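Raised pictogram

A raised pictogram, also called a relief pictogram or relief symbol, is a simple picture that stands up from the surface of an object. It is formed in the same material as the surface or fixed to it. On household goods the picture usually shows a tool, a food, a hand, a flame or some other familiar thing drawn in outline. Raised pictograms are found on storage boxes, canisters, drawer organizers, kitchen appliances, cookware, and the lids of jars and bottles. They are distinct from printed symbols, which lie flat on the surface, and from engraved or sunken symbols, which are cut or pressed into it.

Terminology

In everyday speech, raised pictograms are often called "embossed," whatever method was used to make them. In manufacturing, embossing refers more narrowly to pressing sheet material such as paper, leather, foil or thin metal between a die and a matching counter-die. A symbol formed in a mold is called a molded relief, and a symbol on a cast metal part is a cast relief. The sunken equivalent is called a debossed, recessed or intaglio symbol, depending on the trade.

A picture whose edge alone is raised is an outline relief. A picture whose whole area is raised to one level is a flat relief or plateau relief. Outline reliefs use less material and are less likely to cause sink marks on the opposite side of a thin wall. Flat reliefs are easier to color, because ink or foil can be applied to the top surface with a roller.

Form

Most raised pictograms have three parts: the figure, the ground and the border. The figure is the picture itself. The ground is the area around it. The border, where there is one, is the edge of the panel that contains both.

The ground is often set lower than the rest of the object. A recessed ground lets the figure rise without sticking out past the outer face, so the object can slide against others on a shelf or in a carton without wearing the picture away. The depth of the recess and the height of the figure are normally chosen together. If the figure is higher than the recess is deep, its top takes the scuffs.

Figures are simplified. Cutlery is drawn from the front, with the bowl of a spoon shown as an oval and the handle as a narrow bar. Forks are usually given 4 tines when the symbol is large and fewer when it is small, as fine tines close up in the mold and collect dirt. Knives are the hardest of the common cutlery figures to recognize, and many makers add a line where the blade meets the handle.

Long figures such as spoons, brushes and ladles are often placed on a slant. A slanted figure fills a rectangular panel more evenly than an upright one and can be drawn longer. It also avoids suggesting which way up the object should be kept. Grooves or plain diagonal lines may be added to the ground to fill the corners left over by the slant. These have no meaning in themselves and vary from one product line to another.

Manufacture

Molding. In injection molding, the figure is cut into the wall of the mold cavity as a hollow. Molten material fills the hollow and forms the relief along with the rest of the part. Cutting a hollow into the mold is simpler than leaving a shape standing, and for this reason raised figures on molded goods are more common than sunken ones. The side walls of the figure are given a slight slope, known as draft, so the part can leave the mold without dragging. Makers that sell the same part under several labels may use a removable insert for the panel and keep the remainder of the mold unchanged.

Casting. Iron, aluminum and zinc parts may carry cast reliefs. The detail that can be held depends on the method. Sand casting gives a soft edge, while die casting can reproduce narrow lines.

Pressing and stamping. Tin boxes and other sheet metal goods are marked by pressing. The picture appears in reverse on the inside of the wall.

Ceramics. Relief on pottery may be pressed from a mold with the body or made separately and joined with slip, a method called sprigging. Glaze pools around the foot of the figure and thins over its edges, which makes the outline easier to see.

Applied parts. A figure may also be cut from sheet and glued or pinned in place. This is common for short runs and for signs. Applied figures can lift at the edges and are less suited to goods that are washed often.

Surface finish

A raised pictogram in the same color as its ground depends on light and shadow to be seen. Matte surfaces scatter light and give a gentle shading along the edges of the figure. Glossy surfaces give bright highlights that can break up the outline. On dark goods the difference between figure and ground may be slight when viewed straight on, and a maker may texture the ground or polish the figure to separate them.

Lettering is often treated differently from the figure. Small text is hard to mold cleanly and is more commonly printed, engraved or laser marked. It tends to be placed in a margin outside the panel, sometimes turned sideways to fit a narrow strip.
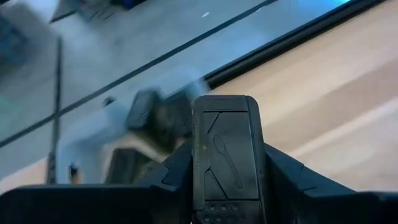

A black block with the raised outline of a spoon set in a recessed panel. Dimples are visible below the lower seam.

Use in the home

In kitchens, raised pictograms are used to tell similar containers apart and to mark controls. A symbol on a storage box may show what the box is meant to hold, what it is made for, or only the product family it belongs to. The picture alone does not always make clear which of these is intended. A spoon, for example, appears in various settings as a sign for cutlery, for stirring, for a measured portion, and for food in general.

The storage line sold by the housewares firm Hokinau used outline reliefs on all its front panels, with one figure to each panel and no text on the front. The designer of the series, Liên Quách, drew every figure at the same line width so that the panels could be mixed on a shelf. The first run was 2,000 sets. A second run of 3,000 sets kept the figures and changed the depth of the recess, after boxes from the first run were found to show wear on the highest part of the outline.

Vitance, a maker of kitchen canisters, took a different approach and put its figures on the lids, where they can be read from above in a deep drawer.

Recognition by touch

A raised picture can be felt as well as seen, but it is not the same thing as a tactile sign. Pictures that are plain to the eye may be confusing to the finger, especially when they are small, crowded by grooves or surrounded by a raised border. Figures meant to be read by touch are generally larger, have fewer lines and leave clear space around the outline. Dots, bars and notches are easier to tell apart by touch than pictures, and some goods carry both. Dimples, vents and screw recesses near a pictogram can be mistaken for tactile marks although they serve another purpose.

Care

The angle between the figure and the ground holds flour, grease and soap residue. A soft brush moved along the line of the figure clears it better than a flat cloth. Scouring pads polish the top edges of a matte relief, leaving it shinier than the ground, and the change cannot be washed off. Colored fills and foils on raised surfaces wear at the edges first.

Paint may be used to restore contrast on a worn figure. It is applied to the ground and wiped from the top, or rolled lightly over the top only, depending on which part is to be darker. Paint on kitchen goods should be kept away from surfaces that touch food.

See also

Embossing
Intaglio
Kitchen storage
Maker's mark
Sprigging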